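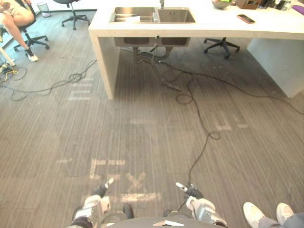 # Trolholm Open Day Clips

Version 2. Maintained by Danica Bošković, Vomico, Tellham office.

This repository holds the short video clips recorded during the Trolholm open day in July, along with the notes and scripts needed to read them. Trolholm is our two-armed kitchen robot. For one afternoon we let visitors into the working area, showed them how we drive the arms, and kept the recorder running while we did it.

The set contains 1464 clips. Of these, 790 have a written note saying what the operator was trying to do. The others have only the automatic fields.

## What happened on the day

Doors opened at 1:00 pm. Visitors came in small groups, and 23 people agreed to be recorded. Each group got a short talk in the Mtshali room first (safety, where to stand, what the stop button does) and then walked over to the sink island.

An operator drove the robot by teleoperation the whole time. No learned policy was run at the open day, and no clip in this set should be used as evidence of what Trolholm does by itself. We had people ask about this afterward, so it is now also written in the metadata under `control_mode`.

The demonstration was made up of ordinary kitchen jobs:

- open and close the hand near the sink
- pick up a dish, hold it, and put it back on the counter
- move something from one side of the counter to the other
- reach toward a person's hand and stop short

The last one was the most requested. It was also the slowest to set up, so there are fewer clips of it.

Between groups we left the arms in whatever pose they had ended in. A lot of clips begin or end with the arms doing nothing. We did not trim these. If you want only active motion, use the `--moving` flag described further down.

## The space

The island is a white counter with a double sink in it, in the same office room where the team has its desks. The floor is striped carpet. There is white tape on it from several rounds of base placement, and some of the older marks are faded but were never pulled up. Don't use the tape to work out where the robot base was. The base pose is in the log, and the log is right.

Cables run across the carpet. They were moved more than once during the afternoon, so a cable that lies in one place in one clip may be somewhere else in another. The same goes for small things on the counter and for the office chairs.

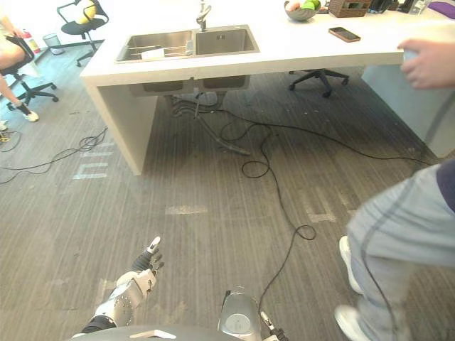
*Head camera. Left hand open in front of the sink island, metal dish rack in the left basin.*

People come in and out of view, mostly as legs and shoes. Team members and visitors are not labeled separately. The head camera is aimed down at the work area for the demo tasks, and clips where a face came into view were removed before release. If you find one we missed, send the clip ID and we will pull it the same day.

## Cameras

| Stream | Where it is | Notes |
|---|---|---|
| `head` | robot head, looking down and forward | widest view, both arms at the bottom |
| `wrist_l` | left wrist | often blocked by the hand itself |
| `wrist_r` | right wrist | same problem |

All streams share one clock. The wrist streams drop frames now and then when the arm moves fast. Dropped frames are marked in `frames.csv` with an empty path. We did not fill them in.

The wrist cameras give the best look at contact between the fingers and an object, and the worst look at everything else. 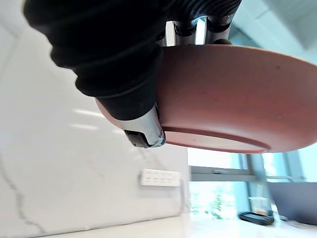 Exposure is the main trouble with them. When the arm turns toward the window the picture gets bright behind the hand, and when it turns back it takes a moment to settle. Auto exposure was on for all cameras. We talked about locking it and decided against it, because the light in the room changed a good deal between lunch and the last group.

The glossy wall panel behind the counter is another thing to watch for. It reflects the ceiling lights, and our old edge detector took the reflections for objects. The detector output was dropped from version 2 for that reason.

## Files

```
trolholm-open-day/
 clips/ one folder per clip
 notes.csv operator notes
 frames.csv frame paths and times
 base_log.csv base pose
 tools/ reading scripts
 CHANGES.md
```

Each clip folder has the video streams that were on at the time, plus `arm.csv` with the joint readings. Not every clip has all three streams. Check `streams` in the clip's `info.json` before you loop over them. Half the bug reports we got on version 1 were from people assuming `wrist_r` was always there.

## Reading the clips

```
python tools/list_clips.py --moving
python tools/show.py CLIP_ID --stream head
```

`--moving` keeps clips where at least one arm joint changed by more than the threshold in `tools/config.yaml`. The default is low. It will still let through clips where an arm only sagged a little after the operator let go.

`--noted` keeps clips with an operator note. The two flags can be used together.

## About the notes

Danica wrote most of the notes that evening from memory and from the recordings. The operators fixed hers the next morning where they remembered it differently. A note says what the operator was going for, and it does not say whether it worked. A clip noted "put dish back" can end with the dish still in the hand.

The wording is uneven. "Dish," "plate," and "bowl" were used loosely and often for the same object. We left them as written. If you need clean object names you will have to make your own list, and we would be glad to take it as a pull request.

## Known problems

- The first group's audio was recorded by mistake. All audio has been stripped, but file sizes for those clips were wrong in version 1.
- `base_log.csv` has a gap after the mid-afternoon break, when the logger was not restarted. Clips in the gap have `base_pose: null`.
- A few clips have left and right wrist streams swapped. The ones we know of are listed in `CHANGES.md`. There may be more.
- Times are local time in Tellham, with no offset stored.

## What it is good for

We use the set for testing our playback tools, and for practice in labeling hands and counters in a room that wasn't tidied for the camera. It has also been useful for checking hand tracking from the wrist view. The number of different tasks is small and they all happen at one counter, so a model trained only on this will mostly learn that counter.

Please don't use it to identify anybody by clothing, shoes, or the way they stand. The consent form the visitors signed covers robot research and does not cover that.

## Changes in version 2

- swapped wrist streams fixed where known
- detector output removed
- `control_mode` added
- visitor group number removed from `info.json`

## Contact

Open an issue, or write to Danica Bošković at the Tellham office. Requests to have a clip taken down go ahead of everything else. For questions about the arms or the hands, use the Trolholm hardware repository, as the people who look after those don't read the issues over here.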